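Search this journal Enter keywords Go Advanced

4.2 Seam gaps and lint pickup

The second thing we looked at was the gap between neighboring pieces. Storage and play items in shared rooms get pushed up against each other, and the space left between them is where fluff, hair and crumbs end up. Earlier work at the Granthorpe site (Grewal, unpublished notes) treated the gap as one width top to bottom. Not what we found. Most gaps taper, some a lot, and the wide end is not always the one you'd expect.

We logged 540 item pairs over the January visits, 400 of them with flat faces and the rest curved or mixed. Pairs were left as found. No straightening, no wiping down before the reading. Color was noted only in plain words (pink, yellow, white) as the Tremblay color cards did not arrive in time. Figure 3 gives a close view of one pink pair.

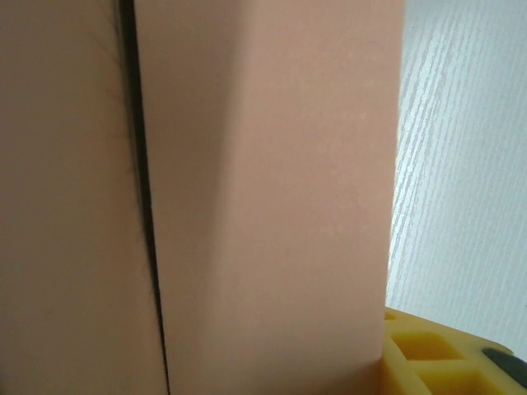 Figure 3. Dark, narrow gap between two pale pink faces, with faint hair-like streaks along its left side. Yellow compartmented piece at lower right.

Two points from Figure 3. First, the gap gets a little wider toward the bottom, so a single reading at mid height would miss it. Second, the streaks are along the upper and middle part. We can't say from a picture whether these are loose threads or a frayed edge, and scored it "fiber, type unclear". Same code was used for 43 other pairs. Shading next to a gap was also a nuisance, since a soft dark band can pass for dirt at a quick glance; raters were told to ignore any band without a hard edge.

Agreement between the two raters (Rees and Grewal) was fair on gap shape, poorer on fiber. Of the disagreements, 26 came down to wether a streak counted as one fiber or several. We dropped the count and kept yes/no. The Garton checklist has a finer scale but it took too long per pair, and the rooms were only free until 3 pm.

Pale faces on pale backgrounds were slow to score. See 4.3.

Sign up for Sundasmont article alerts. We use cookies to improve this site. Accept Manage settings

Contact us | Copyright Sundasmont | Back to top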